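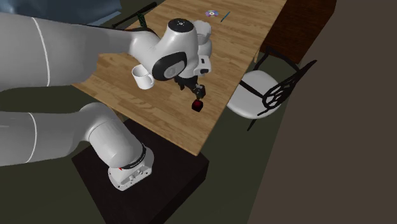 Red cube, wooden table.

Home News Interviews Letters Archive Contact

Delwyn Bright on the 23 bus, and what happens when it stops coming

October 16, 2019

Delwyn Bright is late, and it's the bus. "You couldn't make it up," she says, coat still on. Tea ordered. Then straight into it.

She has ridden the 23 between Mudgway and Ikanau for 17 years, first to work, then to see her mother, now mostly to argue with people about it. In September the evening runs went. Last one out of Ikanau is now the ten past five.

"Who finishes work in time for ten past five? Teachers, maybe. Not the girls in the chemist. Not the cleaners at Brirkholm, they don't even start till six."

Did anyone ask passengers first? A snort. "There was a notice. In the shelter, behind the glass, behind the other notice." She found it because she was waiting and bored. Consultation had 2 days left to run.

She wrote that night. Got a reply thanking her for her intrest in travel. 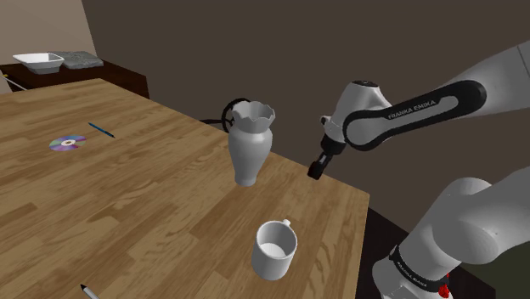 2 min read

What she wants isn't complicated. One late bus, five nights a week. Doesn't need to be big. "Put a minibus on, I don't care. Put the old one on with the door that sticks."

Her daughter says get a car. She had one once, a Skondia, brown, hated it. Sold it to a man in Mudgway who still waves at her from it. "I'm sixty-eight and my eyes aren't good at night. I'm not going to start again now so somebody can save a bit of diesel."

And the company's numbers? Evening buses half empty, they say. She doesn't dispute it. "Half empty is half full of people who need to get home." Later she comes back to this, says it was a bit glib, says some nights in February it was her and the driver and a lad asleep. "But he'd have had to walk, wouldn't he, that lad. Along that road. There's no pavement past the quarry."

I ask about the drivers. She softens. Knows them all, knows which one brakes hard. Two have left since the change and she thinks more will go, split shifts being what they are.

There's a meeting next month in the hall at Ikanau. Starts at seven. Which means she can't get home from it. She laughs at that, quite a long time, then stops.

"I've asked them to move it to the afternoon. No answer yet. I'll go anyway, I'll stop at my cousin's."

She checks the clock over the counter, does up the coat she never took of, leaves half the tea. The ten past five won't wait.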